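Home | Guides | Support | FAQ | Contact

Print this page | E-mail this page

Plerkident Fan Control: Frequently Asked Questions

Which graphics cards does Plerkident work with?
It works with most desktop cards from the last 5 years. Laptop cards are not supported, and I have no plan for them at this moment.

I see error 122 when I start the program. What does it mean?
The program could not read the temperature sensor. Please close any other monitoring tool, for example Gruvero, and start again. Two tools can not read the same sensor well.

My fans stop completely when I am on the desktop. Is the card broken?
No. Many cards keep the fans off until the chip becomes warm enough. If you prefer that they turn always, open the Curve tab and set the lowest point to 30 percent.

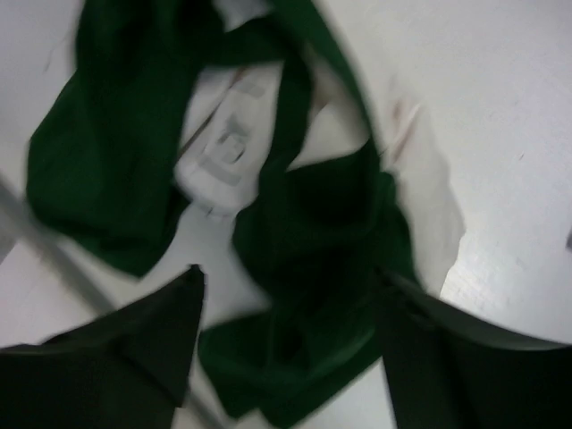 The same tab has a box with the name "Hold speed." Leave it empty if you play games with a changing load, or else the fans will be loud for a long time after you close the game.

Can I set a power limit?
Yes, from build 1507. The highest value you can enter is 300 watts, also if your card permits more. Please read the manual of your card before you change it.

Do my settings stay after a driver update?
Usually yes. The update in December deleted the profiles of some users, so I recommend to export them first (File, then Export).

Is there a version for Linux?
Karnari, a separate project, can open Plerkident profiles on Linux. I do not maintain it, so please send your questions to its own forum.

Who writes these answers?
Telmo Palacios. Corrections to my English are also welcome.

Print this page | E-mail this page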